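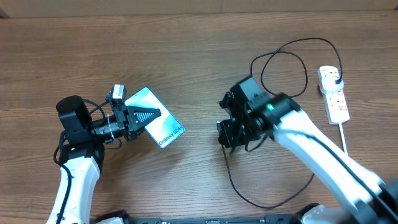
Left gripper holding the phone, ridged pads fitted. Right gripper open.

Notebook, February, bench 2, started 9:15

Continuing the comparison of finger pads. The question is still the same: can we use one type of pad for all the flat items, or must we change pads between phones and boxes? Changing takes too long, and the small screws do not like to be opened many times.

Pads on the table of candidates:
Guller ridged, triangular, parallel grooves
Tokgöz soft, flat face, silicone
Dirkex, the old ones that came with the arms

I began with the Guller. Test object is the Galaxy S24+, held across its width, pad on the screen side. The phone is tilted, so the weight wants to turn it in the fingers. This is on purpose. When I held it level, last week, all three types looked equally good and I learned nothing from it.

Procedure for each pad: 40 grasps, lift a little above the wood, hold 3 seconds, turn the wrist, put down. I write "slip" if the phone has moved against the pad by more than the width of one groove. For the flat pads I use a pencil mark on the edge of the pad instead. Niall Lamont says the pencil mark is not a serious method and he is probably right, but I have no better one today.

Morning results

Guller: no drop. Some slip at the low current limit, always in the same direction, along the grooves. Across the grooves it does not move at all. So the grooves should stand at 90 degrees to how I have mounted them now, at least for this object. The holder does not allow this. I will ask if Nilance can print a holder with the other hole pattern.

Dirkex: I stopped before the end of the series. Too much slip when the wrist turns, and I did not want to catch the phone by hand again.

Tokgöz: not started. The left finger needs the thinner spacer and I only found one.

Controller

I raised the current limit on the left gripper from 400 mA in small steps. With the Guller pads the grip is already good at the second step, and above this I see no gain, only a warmer motor. I leave it at the second step. The position loop in the Nilance controller makes a small buzz when the fingers are closed on something hard. It stops if I lower the gain, but then the closing is slow. To discuss.

Wrist camera

The small camera on top of the gripper looks over the jaws, and when the phone is turned with the screen up, the bright screen disturbs the exposure. Fixed exposure helps – I set it by hand and wrote the value in the config file with my initials. Please do not set it back to automatic without telling me.

Handover to the right arm

Tried a few times before lunch, phone in the left, right one coming with open fingers. The approach is fine. The problem is the moment when both are holding: the two arms do not agree exactly where the phone is, and they pull against each other. I think the calibration of the right wrist is old. Niall will repeat it with the checker plate.

To do
– second thin spacer for Tokgöz
– new holder, grooves turned
– right wrist calibration (Niall)
– long run with the winning pad, up to 2,000 cycles, look at wear of the ridges after
– shorter cable for the right gripper, the loop is longer than it needs to be

Stopped 16:40. Pads are in the box with the blue lid, Guller still mounted on the left.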